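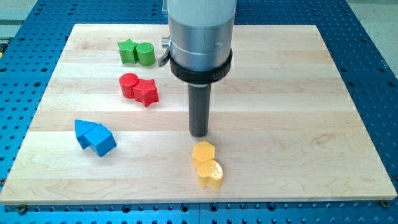

My sister told me over the phone that only a fool buys a rowing machine on Valentine's Day, and that a fool with two flights of stairs should at least pay for delivery inside the door. I didn't. The Ravn came in a box the size of a canoe, and the driver from Closcombe wished me luck and left it by the mailboxes.

So I dragged it up, one step at a time, in my socks (don't ask). By 11 I had the rail on and two bolts left over, and the manual, printed by Prelent, only went up to page nine. I called the help line. Order 3088, I said, and the woman in Londanby laughed so hard she had to put me on hold - turns out she had the same machine, and the same two bolts, in a coffee cup on her desk!

"Does it row?" I asked.

"Try it," she said.

I put the phone on speaker and sat down and pulled. The seat squeaked, the wheel hummed, and the guy downstairs banged on his ceiling. I pulled again. She started counting strokes for me, nice and slow, and I figured I'd go until one of us got tired.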